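작은 주방 안전점검표 (코멘트 포함)
점검일: 2021년 11월 3일
점검 및 작성: Raghda Aoun
장소: Nimri 공유주방 2호, 소형 조리 코너

안녕하세요, 또 저예요. 지난 4월 점검표가 너무 딱딱하다는 얘기를 들어서 이번에는 항목마다 제 생각을 좀 길게 달아 봤어요. 바쁘신 분들은 결과만 보셔도 되고, 시간 되시는 분들은 커피 한 잔 들고 천천히 읽어 주세요. 결과는 양호, 주의, 조치 필요 이렇게 적었습니다.

1. 쿡탑

1-1. 표면에 금이 가거나 이가 나간 곳이 없는가
결과: 양호
코멘트: 손전등을 눕혀서 비춰 봤어요. 이렇게 해야 가느다란 금이 보이거든요. 검은 유리면은 위에서만 보면 다 멀쩡해 보여서 속기 쉬워요. 앞쪽 모서리에 잔기스가 좀 있는데 손톱에 안 걸리니까 그냥 두기로 했습니다.

1-2. 쓰지 않는 물건이 올려져 있지 않은가
결과: 주의
코멘트: 제가 제일 잔소리를 많이 하는 항목이죠. 쿡탑이 평평하고 반질반질하니까 다들 선반처럼 쓰고 싶어 하시는데, 제발요! 행주, 플라스틱 통, 장갑, 수세미, 장난감 블록, 뭐든 마찬가지예요. 꺼져 있을 때도 올리지 말자는 게 제 원칙이에요. 꺼진 줄 알았는데 잔열이 남아 있었던 적이 한두 번이 아니라서요. 저도 작년에 뚜껑 하나를 그렇게 녹여 먹었습니다. 닦아 내는 데 오후가 다 갔어요.

1-3. 조작부 잠금이 제대로 걸리는가
결과: 양호
코멘트: 세 번 걸고 세 번 풀어 봤는데 다 잘 됐어요. 다만 손이 젖어 있으면 반응이 둔해요. 급할 때 안 꺼진다고 놀라지 마시고 마른 수건으로 손가락을 먼저 닦고 다시 눌러 보세요.

1-4. 잔열 표시등
결과: 양호
코멘트: 물 한 냄비 끓이고 끈 다음에 지켜봤어요. 20분 지나니까 표시등이 꺼지더라고요. 표시등이 꺼졌어도 바로 맨손으로 만지지는 말아 주세요. 미지근한 정도라도 깜짝 놀라서 들고 있던 걸 떨어뜨릴 수 있잖아요.

2. 싱크대와 수전

2-1. 쿡탑과 싱크대 사이에 물기가 고이지 않는가
결과: 주의
코멘트: 이 코너는 워낙 작아서 쿡탑 바로 옆이 싱크대예요. 동선은 정말 편한데 (냄비 들고 한 걸음도 안 움직여도 돼요!) 대신 물이 잘 튀어요. 채소를 씻다가 쿡탑 쪽으로 물방울이 날아가는 걸 저도 여러 번 봤어요. 뜨거운 기름 옆에서는 정말 위험하니까, 누가 볶거나 튀기고 있을 때는 물을 약하게 틀어 주세요. 가능하면 씻는 일을 먼저 끝내고 불을 쓰는 순서가 제일 좋고요.
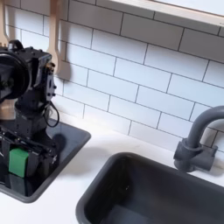 그래서 저는 이 좁은 조리대를 볼 때마다 흰 상판 부분은 늘 비워 두자고 말해요. 뜨거운 냄비를 급하게 옮겨야 할 때 내려놓을 자리가 한 군데는 있어야 하니까요. 대신 상판에 바로 놓지 말고 꼭 받침을 깔아 주세요. 흰색이라 눌어붙은 자국이 생기면 두고두고 눈에 띄어서 제 마음이 아픕니다. 받침은 서랍 맨 위 칸에 있고, 이번에 Aketti 실리콘 받침 두 장을 새로 넣어 뒀어요.

2-2. 수전이 흔들리거나 새지 않는가
결과: 조치 필요
코멘트: 수전 밑동을 잡고 살살 돌려 보면 아주 조금 놀아요. 새는 건 아니에요. 키친타월을 감아 놓고 60분 뒀다가 풀어 봤는데 뽀송뽀송했거든요. 그래도 이런 건 그냥 두면 점점 심해지니까 아래쪽 너트를 조여 달라고 Stanitz 설비에 연락해 놨어요. 방문할 때까지는 수전을 손잡이처럼 붙잡고 기대지 말아 주세요.

2-3. 배수
결과: 양호
코멘트: 싱크대에 물을 반쯤 받아서 한 번에 내려 봤는데 시원하게 잘 빠져요. 지난번에는 꾸르륵 소리가 났는데 거름망을 바꾸고 나서는 조용해졌네요. 기름은 여전히 절대 금지입니다. 뜨거운 물이랑 같이 버리면 괜찮다는 말, 믿지 마세요. 결국 관 안에서 굳어요.

3. 벽과 상판

3-1. 벽 타일이 들뜨거나 깨진 곳이 없는가
결과: 양호
코멘트: 손가락 마디로 한 장씩 톡톡 두드려 봤어요. 옆 코너 분이 누가 노크하는 줄 알았대요. 텅 빈 소리가 나는 타일은 없었습니다. 흰 타일은 기름때가 앉으면 누렇게 티가 나서 귀찮긴 한데, 점검하는 입장에서는 오히려 고마워요. 어디로 튀었는지 한눈에 보이니까요.

3-2. 줄눈과 실리콘 마감
결과: 주의
코멘트: 싱크대 뒤쪽 실리콘이 손톱만큼 들떠 있어요. 지금 당장 문제는 아니지만 물이 들어가면 곰팡이가 생기니까 다음 달 안에는 다시 쏘려고 해요. 혹시 실리콘 예쁘게 쏘는 분 계시면 연락 주세요. 제가 하면 울퉁불퉁해집니다.

4. 전기와 소화 용품

4-1. 전선과 콘센트
결과: 양호
코멘트: 조리할 때는 전선이 쿡탑 위를 지나가지 않게 해 주세요. 믹서든 거품기든 똑같아요. 뭘 꽂기 전에 전선이 어디로 늘어지는지 눈으로 한 번만 따라가 보면 됩니다. 콘센트 덮개는 꽉 닫히는 것 확인했어요.

4-2. 소화기와 방염 담요
결과: 양호
코멘트: 소화기 압력 바늘은 초록 칸 안에 있어요. 관리 번호는 331번, 위치는 문 옆 그대로입니다. 담요는 Grirness 제품인데 접힌 모양이 엉망이라 제가 다시 접어 넣었어요. 손잡이 끈 두 개가 밖으로 나와 있어야 한 번에 당겨서 펼칠 수 있어요. 쓰지 않고 구경만 하셨더라도 끈은 꼭 밖으로 빼 놓아 주세요!

4-3. 비상 연락처
결과: 조치 필요
코멘트: 문 안쪽에 붙인 종이에 아직 예전 내선 번호가 적혀 있더라고요. 새 번호는 206번입니다. 볼펜으로 고쳐 놓긴 했는데 글씨가 못나서 조만간 새로 출력할게요.

5. 남은 일

수전 너트 조이기: Stanitz 설비 방문 대기
싱크대 뒤 실리콘 다시 쏘기: 다음 달 안에, 손재주 있는 분 구함
비상 연락처 종이 교체: 제가 할게요
쿡탑에 물건 올리지 않기: 우리 모두요, 제발

빠진 항목이나 이상한 점이 보이면 점검표 아래 빈칸에 편하게 적어 주세요. 연필은 서랍 둘째 칸에 있어요.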